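Firia Cloth Rack: Project Report

Task
Our group looked at how to hang small cleaning cloths on a tabletop rack. The Firia rack has a wooden crossbar and S-shaped hooks. We ran 65 trials in June.

Setup
The rack stood on a white table. The pink and blue cloths have a dark edging. We used pink, blue and dark gray.

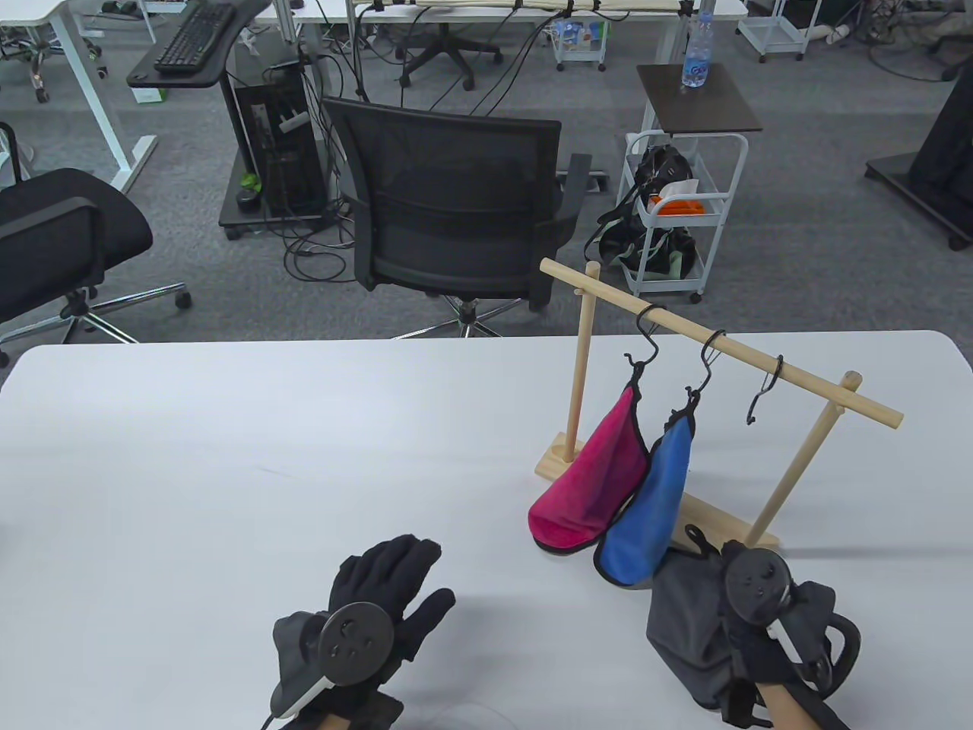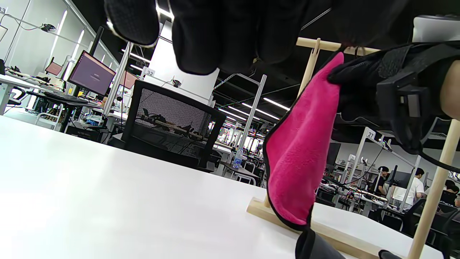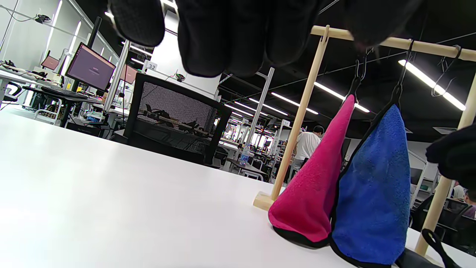

The pink cloth at the rack, from three angles.

Results
Hanging all three took up to 127 seconds. The loops were the slow part. In the next round we will try the wider Lirkness hooks.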